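Wakosen quartz plant to add second shift, drop stone waste fee for small shops

Countertop buyers in the Jidum area have been waiting. And waiting. That may ease up by November, when Grewal Surfaces plans to start a second shift at its Wakosen cutting plant.

The company says 2,862 orders went through the plant last year, most of them kitchens. Lead time from measuring to install is now 17 weeks. Goal is to get that down to 6.

Hiring opens next month. Saw operators, polishers, drivers for the two Jidum routes. No pay figures yet, the company said those would be posted with the job listings.

Second shift will run from 3 p.m. to 11 p.m. Neighbors on the east side of the plant had asked for an earlier finish because of the trucks. They got part of what they wanted: deliveries stop at 8 p.m., cutting goes on indoors with the doors shut. A noise check is set for the first month and teh results go to the town.

Also changing, the fee on stone waste. Small fabricators who bring scraps and slurry to the Wakosen yard have paid by the load up to now. That fee goes away for shops with fewer than 6 workers. Bigger shops keep paying. Flonik, which hauls the waste out, will take the sorted scraps for road base and landscaping gravel. Slurry still has to come in sealed drums, no exceptions, and drums with no label will be sent back.

Dust was the other question at the town meeting. The plant cuts wet, and Grewal says it will add 3 more extraction units before the new shift starts. Residents wanted the air readings made public. The company agreed to put them up at the front gate and on its website every month.

Prices? Staying put through winter, according to the company, for both quartz and natural stone. Remnants will be sold from the yard on weekend mornings, cash or card, bring your own help for loading. Marble looks are still the top seller, grays ahead of whites. Darker browns are coming back a little after a few slow years.
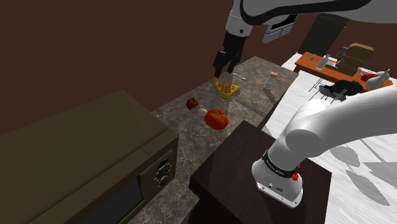 A gray marble kitchen countertop.

Customers with an order already in don't need to do anything. Install dates will be moved up in the order the deposits came in, and the plant will call before changing a date. Anyone who wants to keep there original date can say so on that call.

The yard entrance on the north side stays closed to the public until the new paving is finished. Use the main gate.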